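Journal > 2019 > Kitchens and other enemies

May 24, 2019

Woke up at five with the dishwasher beeping. It beeps when it's finished, then it beeps again in case I was asleep the first time, which at five I was. This is the most advanced machine in my house and its main ambition is to be congratulated.

I mention it because I spent the whole day on the question of whether machines can do chores yet, and I went in already holding a grudge.

The Plimuvance people want the chapter by the end of the month. Melahat Yurt called at nine to remind me that I had promised them "a balanced view," and I told her I was balanced, I was sitting on a stool at that very moment. She waited for me to stop. She's a good editor. She also said that Drukier has a piece coming out that says household robots are three years off, and could I please say something else. I said I could say they were three years off in a different font. They were three years off when I was in college. I have kept the magazine.

Took the bus to Nindov after that, to see Alois Rainer and his simulated kitchens. They have 226 of them now, all on one server in a closet next to the restroom. No two are quite alike. The rooms get their surfaces by dice roll, so you might get a sensible white kitchen or you might get one that looks like the lobby of a hotel that went under in 1974. The idea is that a program which learns to pick up a mug in every kind of ugly room will not panic when it meets yours. I thought of my own backsplash and felt included.

Alois let me sit in while Elif Naz Gökçe ran trials on wiping. The chore was to wipe down a counter. I have a nephew who can do this, under threat. The program was allowed 10 tries per room, and I kept the tally on the back of a bus schedule because she asked me to and I like to be useful. In the plain rooms it did pretty well. It went back and forth like a man painting a fence. In the busier rooms it would stop short, or hover, or wipe a patch of air with great care a few inches above the counter. I have cleaned like that myself when company was already in the driveway.

Then there was lunch. Mathis Caron brought a bag of those flat spinach breads from the place under the bridge and we ate them standing up, and got crumbs on everything, and then four adults with graduate degrees looked at the crumbs. Elif Naz finally got them with her sleeve. I wrote that down. Alois asked me not to use it and I said I would only use it in my diary, so there you are, Alois.

What I keep coming back to is how much of a chore is deciding. My mother could walk into a kitchen and know in one look what was dirt, what was pattern, and what was my father's idea of putting things away. The arm part of it was the least of it. She had bad wrists for years and still ran that house. The machines have lovely wrists. Mathis showed me one at the shop end of the building, a real one, that has been sorting bolts for Avcı since April and doesn't get bored or drop any. Same size bolts, same tray, same light all day long. He was proud of it and he should be. Then he moved the tray four inches to the left to show me something else, and it went right on sorting the place where the tray had been. He moved the tray back and nothing further was said.

So shop floor, yes, if the floor holds still. I can put that in the chapter with a clear conscience. The house is another matter, for the reason that a house has people in it, and people move the tray.

Şükran Kocabaş doesn't agree. She came in late in the afternoon, still in her bike helmet, and argued with me for most of an hour without taking it off. Her position is that I'm grading on the wrong scale. Nobody calls a washing machine a failure for not knowing what's a sock. You sort the socks, it does the hot wet part, everyone gets an evening back. She thinks the first useful house robot will do two dull things, badly dressed, in a corner, and we'll arrange our kitchens around it the same way we did for the stove. I said I didn't want to arrange my kitchen around anything. She asked where my trash can was and why. I didn't have an answer I liked. 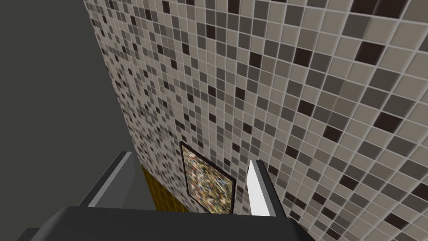
She also told me the trouble with tile, which I hadn't considered in all my years of owning some. Grout lines are edges, and a program that hunts for edges to find out where one thing stops and another starts can get a few thousand of them handed to it for free. Add a finish with a shine on it and you've got highlights that slide along as the viewpoint moves. A person tunes all that out by the second day of living there. My neighbor has had wallpaper with ducks on it for twenty years and when I brought it up she said, "What ducks?"

I asked Şükran how long a program takes to stop seeing the ducks. She said it depends on the ducks. I believe this is the most accurate sentence I collected today and I have no idea where to put it.

Bus home was the 21, which took the long way past the fairgrounds. Tried to draft an opening on my knee and got this: "The robot is ready for your kitchen as soon as your kitchen is ready for it." Read it again two stops later and crossed it out, as it sounded like a thing on a tote bag. Second try began with my mother's wrists. Kept that one. Melahat will say it's too personal for a chapter with a chart in it, and then she'll leave it in, if history is any guide.

Things to check before I write anything down for real:

Ask Alois whether the hovering gets counted as a wipe. (If it does, I'd like to be graded the same way.)

Ask Elif Naz for the tally sheet back. I need it for the chapter and also for the bus.

Look up what Drukier means by "household." If it's vacuuming, fine, I'll give them vacuuming. The cat and I have both come around on vacuuming.

Find out from Mathis whether the people at Avcı know not to bump the tray, or whether somebody has put tape down. I'd bet on tape.

Got in at seven. The dishwasher was done, of course, had been done since dawn, and every clean plate was still sitting in it waiting for the advanced part of the system to come home and put them in the cupboard. I did the top rack. The bottom rack can wait until I need a plate – I have always found this to be a workable method – and the pot that never comes clean went back in for another round.

Ate an egg. Wiped the counter after, in contact with the counter the entire time.

Contact | © Kitchens and other enemies | Back to top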